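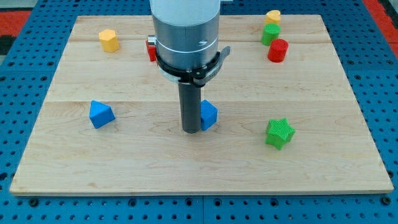

Pale maple on blue, with some coloured blocks for company.

I have been meaning to write about maple for such a long time that I'd half convinced myself I already had, and I went looking through the old posts last night to see what I'd said. Nothing, apart from a grumble under a post about chutney. So let me put that right while the kettle's on.

My first proper bit of maple came from a timber yard near Zulcombe, a good few years ago now, when I'd gone in for oak. I always went in for oak. I grew up in a house full of it, great brown sideboards you couldn't shift without the neighbours, and it seemed to me that oak was what wood was, more or less, and everything else was either pine or showing off. But the oak was dearer than I'd hoped, and leaning against the wall by the door was a stack of pale boards the colour of clotted cream, and I ran my hand down one and that was that. I drove home with it poking through between the front seats and resting on the handbrake.

What I love about it is that it looks plain until you sit with it. From across the room you'd call it cream, or tan, and leave it there. Then you get closer and there are all those fine wavy lines wandering along, and a darker streak or two, and a knot that you didn't notice when you bought it and have now become rather fond of. I used to cut round the knots. I was quite strict about it! These days I leave them in if they're sound, and I've been known to turn a whole board round so that the best one faces the chair I usually sit in.

The joins are the other thing. If you want a board of any width you generally have to put planks side by side and glue them, and for ages I thought of the seam as a sort of failure, something to be sanded and sanded until it went away. It never does go away, quite. On a pale wood you may lose it in one light and find it again in another, a faint line running straight across where the grain changes its mind. I've come round to liking that. You can see where one plank stops and the next one takes up, and the wavy lines don't match, and they look perfectly happy next to each other all the same.

Now, the blue. I would never have thought to put maple on blue. In our kitchen it sits on the old worktop, which is a sort of tired grey, and it looks nice enough there, like toast. But on a strong blue with all those little dark holes in their tidy rows it looks positively glowing, and I've been going about the house ever since wondering what else I could put it on. There is a blue tin tray somewhere in the loft. There's also the hall, which has needed painting since before we had the bathroom done, and I have a card of blues from Dahlgren (the little paint shop, they do their own colours and are very patient) propped up against the clock. The one I keep going back to is called Steteo, for reasons the shop couldn't tell me. It's a shade or so quieter than the blue up there, and I think it would do very well behind a pale shelf.

The red-orange floor just showing at the corners has me thinking too. I'd have said red and blue and cream together would be like living inside a beach ball, but in small amounts it's lovely. It may be that the trick is to let one colour have most of the room and have the others peep in round the sides. I shall try it with a rug before I do anything I can't roll up again.

As for blocks, I've always had a weakness for them. Ours lived in a drawstring bag with CLALLO stitched on it, which I took for years to be somebody's name and later found was the name of the shop, long gone. The pointed ones were the prize. Any child can have a cube, but the one with the peaked top was the steeple, or the tent, or the mountain where the bad king lived, and there were terrible rows over it. A flat board was half the game, as well. Build on carpet and everything leans. Build on a nice level piece of wood and your steeple stays where you put it until somebody opens the door too hard.

I did say I'd write down how I look after mine, as a couple of you asked back in January, so: I wipe it with a cloth that's barely damp and dry it straight off, both sides. I stand it on its edge overnight. I never leave it near the radiator, having done so once and ended up with something you could have rocked a baby in. When it starts to look thirsty I sand it lightly along the grain and go over it with a thin coat of food-safe oil, wipe off the extra and leave it until the next day. People do go much finer with the paper, up to 2,000 or even 3,000 grit, and the feel of it is wonderful, like the inside of a shell, but for something that's going to have bread on it I think it's an awful lot of elbow for very little. Save it for a box lid.

And do be careful with oil if you want it to stay that creamy colour. It warms up a bit whatever you use, and it goes on warming for years after. My old one has turned nearly honey. I wouldn't have it back the way it was, though I do feel a small pang when I see a really pale piece.

The next job is the shelf for the hall, 675 mm long, to fit between the door frame and the coat hooks. I've two planks put by for it in the spare room, lying flat under the bed with a blanket over them, and I keep getting them out to try them one way round and then the other. One has a dark streak near the end that would look well at the front, only then the better edge goes to the wall where it'll never be seen. I had them out again this afternoon until gone 4, and the tea went cold, and I still haven't glued anything. If any of you have a view on streaks at the front, do please leave it underneath.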